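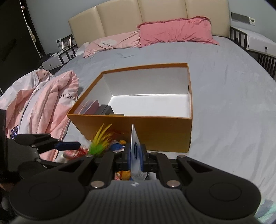 Noel Cabanatuan
Contributing writer, fiction
28 March 2019

The Slow Half

By the second week my mother had stopped knocking. She would walk right into the bedroom with a plate of something, see me bent over the bed with a gripper in each hand like a man trying to eat a very large salad, and set the plate on the nightstand without a word, the way you would for somebody on the phone.

I had told her it was research, and it was. Yap, who ran our little group at Celtier, wanted packing done in real homes on real beds, with the quilt shoved over to one side the way quilts are, and I lived in a real home and had the time. So every evening I put the orange box in the middle of the sheet, tipped out a heap of odds and ends beside it, and put them away again using only those two padded black hands. Then I tipped them out and did it over. We needed 500 packings from each of us, and I am the kind of person who says yes to a number before he has thought about it.

The feathers were my mother's idea. She had a bunch of them, yellow ones and red ones and a puff of green, left from some costume, and she felt that if a machine was going to learn to put things away it ought to learn on something cheerful. I can tell you now that a feather is a terrible thing to pick up with a gripper. You close on it and it leans away from you, very politely, and you close again and it leans the other way. The cards weren't much better. A card is fine as long as you have it by the flat sides, but getting it up off a soft sheet to begin with is an evening's work, and more than once I sat back on my heels and talked to it.

Those were the parts I was ashamed of. I'd send in the day's recordings and picture Yap in Zakus, with her feet on the heater, watching me miss a feather six times running. So in the third week I began to cheat a little. I'd practice a pack until it went smoothly and only then press record, and those packs were beautiful, I have to say, all one motion, everything into the front corner of the box as if it had been poured.

She called me on a wet afternoon in April.

"Your new ones are very handsome," she said.

I thanked her.

"Vola can't do a thing with them."

Vola was what we called the model, after a cat one of us had owned. Yap explained it to me kindly and at some length, because she is a person who will start an explanation from the invention of the wheel if you let her. She had trained Vola two ways, once on my early packs and once on the handsome ones, the same number of each, and had set both versions in front of the same sort of heap. The handsome Vola went straight for the first feather, missed it by a hair, and carried nothing over to the box and let go of it, very gracefully, and came back for the next. It had never seen anyone miss, so it had no notion that a miss was a place you could be, let alone get home from. The clumsy Vola missed too. Then it backed up a little and came in lower, from the side, and got the feather by its fluffy end.

"It comes in from the left," Yap said. "With a kind of a wiggle. Do you know where it got that?"

I said I thought I might.

She had run the whole thing two more times, being careful, and it came out the same way. She wanted to write it up, and she wanted the rest of my packings done the old way, with all the fumbling left in, and would I please stop rehearsing. I said I would. I didn't tell her how much I had hated those first evenings, or that I'd nearly asked her to throw them out.

That night I tipped out the heap again. My mother came in with orange slices, and this time she stayed, and sat down on the pink end of the quilt to watch, which made me nervous, so of course I dropped the card right away, and then dropped it again.

"Are you going to start over?" she asked.

"No, that one's good," I said. "We keep that."

She thought about it, eating one of my orange slices. Then she reached across and moved the green puff a few inches farther from the box, to where I'd have to stretch for it, and told me to go ahead.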